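Tags: Home Robots, Simulation Software, Interviews

Essam Mahrous has sold practice rooms for robots for almost 2 years, and still his own family asks him where the rooms are. "They are in the computer," he told me when we met at the Stema office in Adotholm. "My uncle was disappointed. He thought I had property."

Stema sells a package with the name Monti. The buyer gets a set of rendered rooms, with furniture, doors and small things on the desks, and in these rooms a model of a two-armed robot can rehearse its work before a real one is sent to a real house. At the moment there are 74 rooms in the package. Mahrous wanted 100 for the August release, but he took many out again.

"They were too clean," he said. "A person who lives in a house leaves cards on the desk, he puts a picture on the wall. If the robot learns in an empty box, then it knows only an empty box. So we made fewer rooms and put more life in them."

I asked which task gives the customers the most trouble. He answered before I finished the question.

"The door. Always the door. People come to us and they want to fold shirts, and I say to them, first please go through the door. The robot is wide, the handle is small, and the door moves when you touch it."
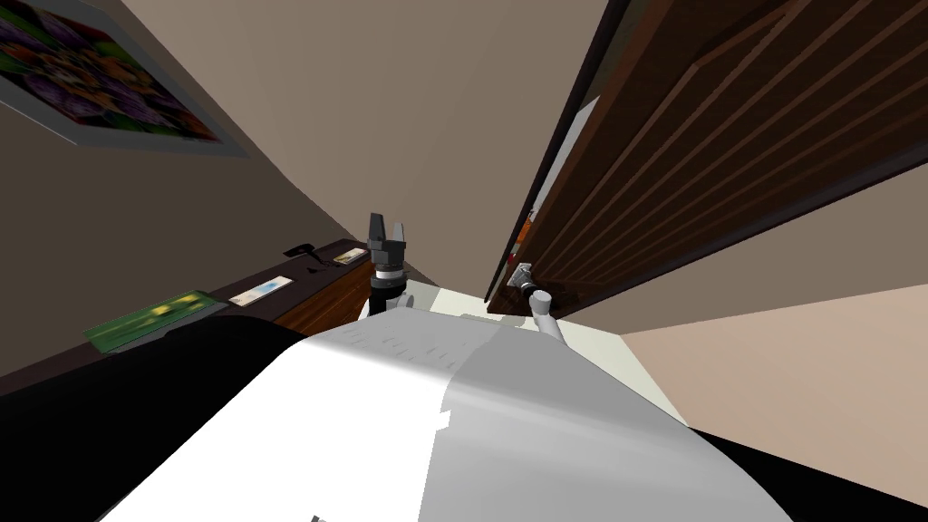 He went on to speak about the body of the robot, which in his opinion many buyers forget. They look at the gripper and they plan for the gripper, but the shoulders must also pass. In Monti the user can look from the robot's side, and then a big part of the view can be the robot itself. Some customers complained about this in the beginning. Mahrous did not change it. "It is your own body. You must learn to work around it, same as me when I carry a box."

The price is 179 dollars a month for one user. The first big customer was Hostovura, a company that wants to use robots for preparing guest rooms. I asked if the price is not high for a student.

"For a student, yes, it is high," he said. "We speak about this every week. I would like a smaller version, maybe with only the bedrooms. But I cannot promise you a date, and please do not write one."

He is also careful about what the package can do. The light and the wood look good, he said, but the weight of a door is harder to make right, and he advises every buyer to test again on the real robot.

Sep 4, 2023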